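Início | Notícias | Comunidade | Contactos

Gergely Kovács dirige há 13 anos a cooperativa de crédito Plemance e não gosta de falar de donativos. «Emprestamos dinheiro, é esse o trabalho», diz. Em novembro, a cooperativa pagou o restauro do coreto de Pondden, fechado desde a queda do telhado. A obra ficou a cargo da Koller. 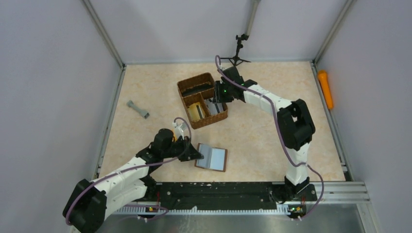 «Houve 458 sócios a votar e 27 foram contra», recorda Kovács. «Falei com vários deles. Queriam a verba para o lar.»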